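Three months with the Nedach portfolio tracker

I put off paying for a portfolio tracker for years. My system was a spreadsheet with one tab per account and a color code that made sense when I set it up, and every weekend I'd type in closing prices with a cup of coffee going cold next to me. Then in April I finally caved and bought a year of Nedach, mostly on the strength of Jinfeng Su's post comparing it with Vultura (go read that one if you want the full feature chart, I'm not doing it again here).

First, what I hold, so you know if any of this applies to you. Two index funds, a handful of dividend stocks, a small pile of silver and gold coins, and a bond ladder that I built back when I had more patience. No options, no crypto. If you trade every day you'll probably want something beefier.

Setup took me most of an evening. The brokerage import was painless for my main account and a pain for the old 401(k), which came in as one lump with no purchase dates. I had to key in 100 transactions by hand, and the entry form clears the date every time you hit save! Every time! I wrote to support and got a friendly answer from Zeyu Liang, who said they'd pass it along. As of Thu 9 June it still clears the date.

Once everything was in, though, I was pretty happy. The income calendar is the best thing in it. It lays out every dividend and coupon by month, and I found a gap in late summer where almost nothing comes in. I'd never spotted that in the spreadsheet. I've moved a little money around since then to fill it.

The metals page is a different story. You can enter coins by weight, and it pulls a spot price, but it has no field for what a dealer would really pay you. On my silver that matters a lot. It showed a gain of 2,151 dollars that I could not get from any shop in town if I walked in with the whole box. I ended up knocking the price down with a manual override, and then you have to remember to update the override, so I'm back to typing in numbers on weekends. Sigh.

Rebalancing alerts are fine. You set a target and a band, and it emails you when you drift out. I started with a band of 3 percent and got pestered constantly, so I widened it and now it's quiet. The emails don't tell you which account the drift is in, which is a silly thing to leave out when you've got some money in an IRA and some in a taxable account.

It runs on your own computer, by the way, with a backup file you can stash wherever you like. I prefer that to having all my accounts sitting on somebody's website. It's slow to open on an older desktop, but once it's up it moves along okay. 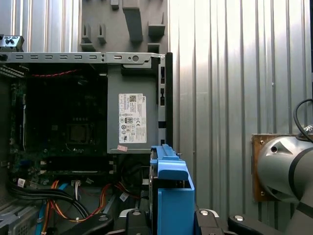

Jhonatan Sánchez wrote in to say I'm being too easy on the tax lot report, and that it picked first-in, first-out for his fund shares even after he'd chosen specific lots. I went back and checked mine and he's right, the setting only sticks if you change it per account. Change it in the main preferences and the report ignores you. So if you sold anything this year, look at that before you hand the report to whoever does your taxes.

Would I renew? Probably, for the income calendar alone, though I'd like to try Doucette's free version first and see how it treats coins. If your whole portfolio is two funds and a savings account, keep the spreadsheet.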